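Hostlow picks a green, four shades later

Hostlow has a new official colour, and it is green, as was the old one.

From 28th September the town's bins, bollards, bench slats and bus shelter posts will begin turning from what the shire calls Federation Green to a darker shade sold by paint supplier Grama under the name Elov. Residents were invited to choose from four options in June, all of them green. The survey drew 800 replies, a record for a Hostlow survey and well ahead of the one on flood drains.

Elov won by 15 votes. Second place went to a shade described on the form as "a little lighter". A write-in push for blue was ruled invalid, though the shire's report says the feedback has been noted, and it does appear in a footnote.

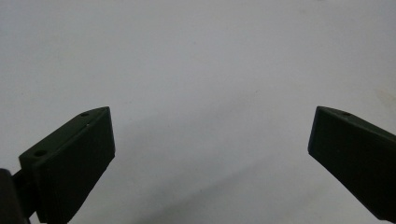 The shire's main argument for the darker paint is that it hides scuffs, which the old one collected on every corner a trolley could reach. It also wants a matte finish, after years of complaints from drivers about glare off the bollards on Station Street. Anyone trying to imagine the result could do worse than the two chunky pieces facing each other in the photo, in a green so dark and olive that it might pass for black at dusk. Against something pale it stands out well enough. Against a hedge, where Hostlow keeps most of its bins, it may be another matter.

Painting contractor Çetinkaya will start at the railway end of town and work towards the pool, stopping for rain and for the show. The job covers 3422 separate items on the shire's asset list, including a drinking fountain that was taken out some years ago and remains, on paper, due for a second coat.

Traders have mostly welcomed the plan. The bakery has asked that its bench be done on a Monday-to-Friday sort of timetable, outside pie hours. The bowls club, which repainted its own fence in Federation Green last summer to match the town, has asked for a meeting.

Leftover tins of the old colour will be free from the depot while they last. Bring your own lid.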